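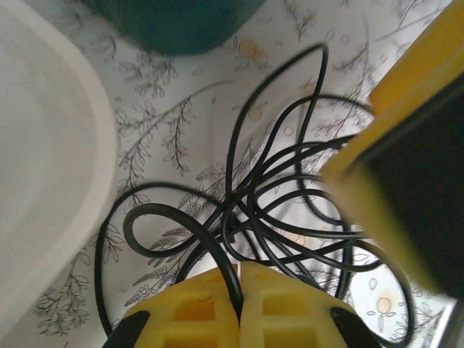
Photos: Clemenska / Mostyn Tidying Pages

The cable drawer, emptied

Every home has a drawer of wires. Ours at Fimthorpe was last sorted in about 2000, judging by what it was meant to plug into. In April it finally came out on to the good tablecloth, the white one with the ferns, and the black cable was first in line. It is all loops and a knot in the middle. I have known family arguments with a clearer beginning and end.

The system, such as it is, runs on colour and optimism: thin brown cable in the orange tub, teal-green wire in the dark teal one, which pleased me more than it should have. Black and red were still out on the ferns at this point, tangled up together and in no hurry to part. The wallpaper has seen worse.
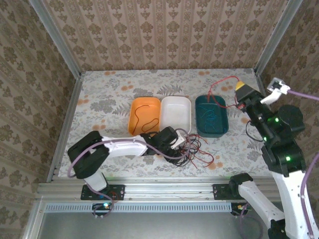

Red, on its own

A red loop, upright and shiny, looking far too pleased with itself. Red is the colour I always keep, on the grounds that it must be important. I have yet to find out what any of it does. The Hirka catalogue lists 200 sorts of cable tie, and I own 2 of them, both in the wrong room. 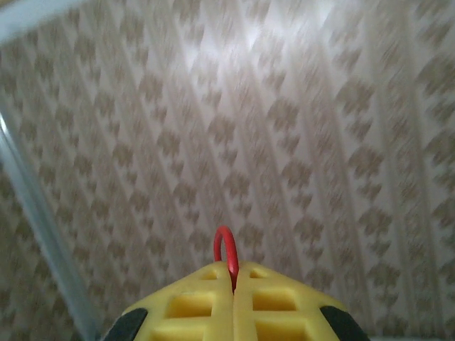 Anything that hasn't been asked for by next April goes to the recycling point at Mostyn - apart from the brown one, which might be for the doorbell.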